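About Basley House

Basley House is a small inn and cottage property on the north shore of Tandberg Lake, and we have been looking after guests here long enough that a fair number of them now bring their grandchildren. We started out with the main house and a gravel lot, and over the years we added on as we could afford to, which explains why the hallways bend the way they do and why the breakfast room is two steps lower than the parlor. Please mind those steps, especially in socks!

The main house has rooms on both floors, and there are 3 cottages down the hill toward the water. The largest of them, Shboul Cottage, sleeps a big family and has its own kitchen, a screened porch and the best view of the dock. It was the boathouse keeper's home before we bought it, and we kept the old windows and the deep kitchen sink because we could not bring ourselves to part with them. The cottages are 600 feet from the main house by the lower path, which is lit after dark.

Breakfast is served from seven to ten and is included with every room. We bake our own bread and biscuits, and there is always oatmeal for the people who would like to pretend they are not having a biscuit as well. Coffee is out by six for fishermen and parents of toddlers.
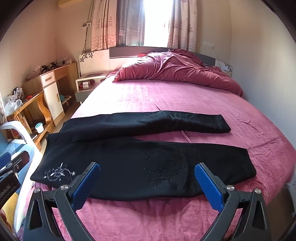
Families tend to stay with us for a week at a time, and we have tried to set things up with that in mind. There is a guest laundry behind the office, a shelf of board games (most of the pieces are there), and a drying line by the cottages for swimsuits and towels. Cribs and extra blankets are free, just ask when you book.

In the fall and winter things get quieter, and we are rather fond of that time of year. We keep the fire going in the parlor, and our Listen evenings bring fiddlers, singers and storytellers from around the lake to play for whoever is sitting there. There is no charge and no stage — just chairs pulled close together. The barn holds 75 people for weddings and reunions and is open for those from May until the end of October. We close for part of December to paint, patch and catch our breath.

If you have a question about a room, a dog, a late arrival or a grandmother who can't do stairs, call the office and we will do our best to work it out with you. The desk is open until nine in the evening, and we'd love to hear from you.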